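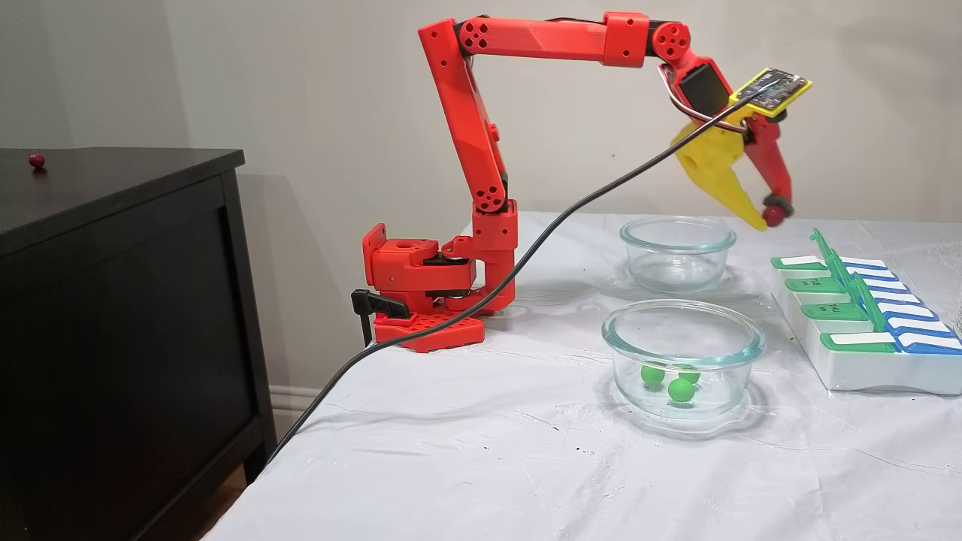
A small ball held just above the rim of a glass bowl. Once nothing is holding a ball up, gravity takes over!

Why Do Things Fall Down?

Drop a sock. Drop a spoon. Drop a grape (then eat it, if the floor is clean). They all go the same way, every single time – down! The thing that pulls them is called gravity, and it is working on you right now, even if you are reading this upside down on the couch.

What is gravity?

Gravity is a pull between things. Everything has a bit of it: your shoes, your cat, the moon. Most things pull so weakly that you would never notice. But Earth is gigantic, so its pull is easy to feel. It tugs everything toward the very middle of the planet. That means "down" for a kid in Brazil and "down" for a kid in Japan point in different directions, and both kids stay nicely on the ground.

Do heavy things fall faster?

Lots of people think so, and for a very long time even the smartest grown-ups did too. Try it! Hold a big rubber ball in one hand and a marble in the other, at the same height, and let go of both together. Listen for the thuds. They should land at almost exactly the same moment!

Now try a marble and a flat sheet of paper. The paper loses by a mile. Air gets in its way and pushes back as it drifts down. Scrunch the same paper into a tight ball and race it again – much better! It weighs just what it did before, but there is less of it for the air to push on.

Speeding up

Falling things don't stay at one speed. They get faster and faster the longer they fall, and this is why hopping off the bottom stair is fun and jumping off a roof is a terrible idea. You can hear it with a tray of sand. Drop a marble from knee height, then from as high as you can reach. The second one hits with a bigger smack and leaves a deeper dent.

Our reader Estela Palma asked a great question: is there gravity in space? Yes, there is! Astronauts float because they and their spaceship are falling around Earth together. They are also zooming sideways so fast that they keep missing the ground. Imagine falling all day long and still having time for lunch!

Words to know

Gravity: the pull between things.
Air resistance: the push of air against something moving through it.
Orbit: the path something takes as it travels around a planet, moon or star.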